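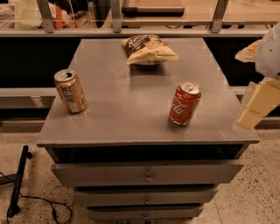 ## Snack corner: the gray cabinet is open for business

The snack corner on the Umstead side of the building has a new home. After the old folding table went back to storage, we moved everything onto the gray metal cabinet with the drawers, the one that used to hold cable ties and label tape in the Tannous workshop. It was cleaned out, wheeled over on a dolly and set down on the terrazzo, and it has been in use since the start of the month.

The top is a flat square of brushed metal. It has scuffs and a few marks on it. Most of the scuffs are old and won't come out, so please don't go at them with a scouring pad. A damp cloth and a little dish soap are enough for smudges. Wipe with the grain, then dry it. The thin lip along the front edge catches crumbs, and that strip needs a second pass.

### What goes on top

The top is for things that are out to be taken. A bag of chips and a couple of cans is about as much as we want up there at one time. The old table ended up with 60 or so items on it by the end of every week, half of them empty, and it took most of a lunch break to sort them. Full boxes and multipacks go on the shelf in the Emley supply room.

A few points that came up in the first weeks:

- Chips go toward the back, lying flat. Bags that stand on end tend to slide down behind the cabinet, and it is heavy to move.
- Cans stand upright with some space between them.
- Opened cans don't go back on the top. Drink them or pour them out in the kitchen sink and rinse them for recycling.
- Opened bags get a clip and go in the top drawer.
- No coffee cups on the metal. Use the counter by the kettle.

### What goes in the drawers

The top drawer, with the round knob in the middle, is for clips, napkins and opened bags. The one under it is for paper cups. The third is for recycling bags and cloths -- please leave it for that, even when it looks half empty. The drawers are stiff at first. Pull straight out from the knob and they run fine. If one jams, leave a note on the board and don't force it.

Nothing perishable goes in any drawer. We found two yogurts in the third one during the first week. The refrigerator is a short walk down the hall.

### Drinks

Coca-Cola in the red cans was the top request on the sign-up sheet again, and we will keep buying it. The gold cans have been slower to go, but the people who like them asked for them by name, so they stay on the list through the next order. Prultum, the supplier we switched to in November, delivers in trays and takes back the cardboard. The last order came to 163 cans, one short because of a dented one that we sent back with the driver.

Several people asked for sparkling water. It will be on the next order as a trial. If it sells, it stays. We have also had requests for diet drinks and for iced tea, and there is only room for one of them on the Emley shelf, so please mark your choice on the sheet.

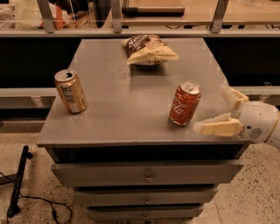
*Chips and drinks on the cabinet, with the red can toward the front.*

### Paying

The price list is taped inside the supply room door. Pay into the tin or add your items to the sheet, and settle the sheet when it reaches the bottom line. Last month's sheet had eight entries with no initials next to them. If any of those might be yours, please come and look. The sheet is still on the clipboard.

Prices for cans are unchanged. Chips have gone up a little because the small bags now come in a smaller case. We will look at it again after the next delivery.

### Keeping the floor clear

The floor next to the cabinet has to stay open. That means no crates, no backpacks and no empty trays, even for a few minutes. The cleaning crew mops that stretch in the evening and will not move things to do it. Trays left out will be thrown away with the cardboard.

If you spill something sugary on the terrazzo, wipe it up with warm water right away. It dries to a sticky patch that picks up dirt, and the pale speckled floor shows it for days. Cloths are in the third drawer, as noted.

### Next order

The order sheet closes on 20/03/2020. Add what you want on the line for your area -- Umstead, Emley or Tannous -- and write the quantity in cans or bags, as Prultum will not split a tray by weight. Late additions go on the sheet for the following order.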